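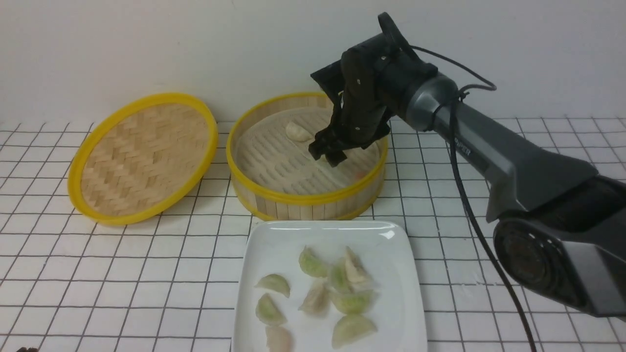 My dumplings stick to the slats every single time and I've started telling guests it's a regional style, a reader wrote to us in December. She wanted to know whether she should throw out the steamer or the guests. We told her to hang on to both for now, and that we were working on it. Then we realised we had to go and work on it.

HOME STEAMERS WANTED
Call for participants, the Wollimska Basket Trials
Posted 2018-01-16

The Dorkano kitchen is looking for 14 people to steam dumplings at home and on our premises, write down what went wrong, and let us print it in a booklet. The booklet will be called something like Steaming at Home, unless one of you comes up with a better name. It can't have a pun in it. We've been through the puns.

You'll be using the ordinary round bamboo basket, the sort that gets bought in a burst of optimism after a good lunch out and spends the next few years on top of the fridge holding garlic. The one we've been practising on has bright yellow plastic bands and a woven lid with a yellow rim to match. It's a cheerful thing to have on the bench. It is also, like all of them, sold to people with no instructions at all, and that's more or less the reason for this whole exercise.

What you'd be doing

There are nine sessions. Seven are done at home in your own time, over your own stove, with your own family wandering in to ask if it's ready. The other two are at the Dorkano kitchen in Wollimska, on the long tiled bench, where we can all look into each other's baskets and be polite.

Each home session has one question attached to it. Some of them are:

Does lining the basket help, and with what? (Baking paper, cabbage, lettuce, a cut-up tea towel, nothing.)

How close can the dumplings sit before they become one dumpling?

Does it matter if you cook a single dumpling in a basket meant for a crowd? People do. People who live alone especially do, and the recipes never mention them.

Where do you put the lid down when you take it off? This sounds like a silly one. It got the longest argument of any question on our list, and we have since given it a session to itself.

How do you get marks out of the slats, and at what point do you stop trying?

You cook, you eat (or pass on to someone who'll eat), and you fill in a page. The page has a box for the result and a much larger box for complaints. Please use the larger box. We had a trial run with friends before Christmas, and the results box mostly said "good" in a variety of handwriting. The complaints told us everything worth knowing, including which of our friends can't be trusted to top up a pot.
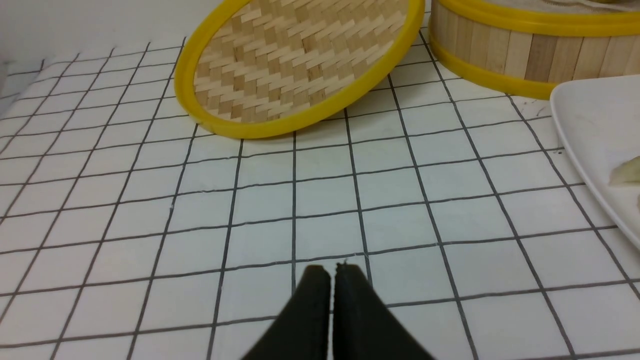 Celina Szulc

I'm the one who'll be reading the pages, so I should say what I'm hoping to see on them.

I grew up in a house where dumplings were boiled. They went into a big pot, they floated, they came out, and there was butter. Nobody owned a basket. When I finally bought one I treated it like a saucepan with holes, scrubbed it with detergent, put it away damp in a cupboard, and opened the cupboard a few weeks later to something with a coat. The second one I was so careful with that I hardly used it. I'm on my third now and we have an understanding.

What I'd like is for the booklet to sound like people who've had that kind of experience. There are plenty of books by people for whom it has always gone beautifully. They have lovely photographs. I've cooked from several of them and my pleats still look like a badly shut suitcase.

So please don't apply because you're good at this. You can be good at it, we won't hold it against you, but you'll be asked to do some sessions wrong on purpose and that's apparently harder for skilled people. One of our friends on the trial run flatly refused to overcrowd a basket. She said it was cruel.

A word on folding. A plain crescent with a crimped edge is all we need. It's easy to teach, it stands up well enough, and everybody's turns out slightly different, so you'll know which ones are yours. If your family makes another shape and would be scandalised by the crescent, make the family shape and tell me its name. Spell it however your grandmother did.

Fillings are up to you as well. Pork and cabbage, mushroom, prawn, leftover shepherd's pie (it's been done, and I had seconds). The only thing I ask is that you use the same filling for all your home sessions. Otherwise I end up comparing your basket lining with your sudden discovery of chives.

I'd also ask you to leave your old basket as it is before the first session. Don't go and clean it up for me. If it has a spot on the slats or a rim that's gone a funny colour, I want to see it on page one, with whatever explanation your household has settled on.

Who we're after

Anyone over 18 with a stove, a pot wide enough to sit a basket over, and a tolerance for eating the same dinner quite a lot. We'd like a mix of people: some who have steamed all their lives, some who've never taken the sticker off. At least a couple of you should live by yourselves, and at least a couple should be feeding teenagers. If you rent a place with one of those electric coil stoves that has two settings, off and volcano, we are especially keen.

You don't have to live in Wollimska but you do have to be able to get here twice. The bus stops across the road. Parking is a matter between you and the council.

We can't take people with a serious wheat, soy, shellfish or sesame allergy for the shared sessions. There's flour on everything in this building, possibly including the roof. If you'd like to do home sessions only, with your own wrappers, write to us anyway and we'll try to sort something out.

What you get

100 dollars once all nine pages are in. It isn't a wage, and if you divide it by the hours you'll only upset yourself. Call it grocery money.

A basket and lid, yours to keep, lent by Brirent in the first instance and then signed over when you finish. If you drop out halfway they'd like it back, and they've asked me to mention that they would like it back clean. I have mentioned it.

A copy of the booklet, with your name in it or a false one if your complaints were about relatives.

Lunch at both shared sessions. The second is from Yu, on the corner, so that we can all be reminded what we were aiming for. The first lunch will be whatever we've cooked. Have some breakfast.

The shared sessions

These run for a morning each. At the first one we fold, steam and compare, and you take your basket home with a folder of blank pages. At the second you bring the basket back so everyone can see what your kitchen has done to it, and we go through the complaints together.

You'll be standing for a good part of it, although there are stools. Wear something that can take flour. Long sleeves get steamed cuffs, so roll them. If you have a favourite pair of tongs or chopsticks for getting dumplings out in one piece, bring them along with your name taped on, as they have a way of becoming everybody's favourite pair.

Children are welcome at the second session only. They're excellent folders up to the point where they're bored, and then it's modelling clay.

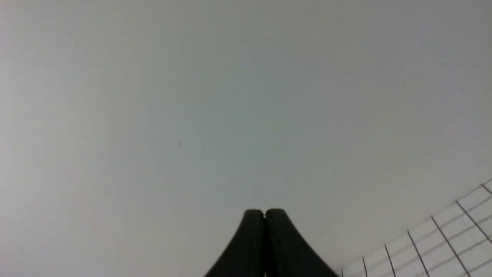 How to apply

Write us a short letter or an email, a page at most, and put "Basket" at the top so it doesn't get mixed in with the hall bookings. Tell us:

What you cook on, and what pot you'd use.

Whether you own a steamer already and what's currently being kept in it.

The worst thing that has come out of it, or out of any pot, if you've never steamed.

What filling you'd like to use.

Which mornings you can't do. We'll pick the dates once we know who's in, and there's no pleasing everyone, but we'd like to displease as few as possible.

You don't need to send photos of your cooking. You don't need references. Please don't send dumplings. Somebody posted us a sample last time we ran a call, in the height of summer, in a padded envelope, and while we admired the spirit the postie has not been the same with us.

Letters can go in the box at the side door of the Dorkano kitchen, Wollimska. The front one is for bills. If you email, you'll get an automatic reply that talks about cake classes -- ignore it, it's old and none of us knows how to change it.

We'll read everything ourselves and answer everyone, including the people we can't fit in. If you miss out, we'll still send you the blank pages so you can play along at home. There's no money in that version and no basket either, but the complaints box is exactly the same size.

Questions before you apply? Ask for Celina at the kitchen, mornings are best. If it's about which way up the lid goes, please wait for session six.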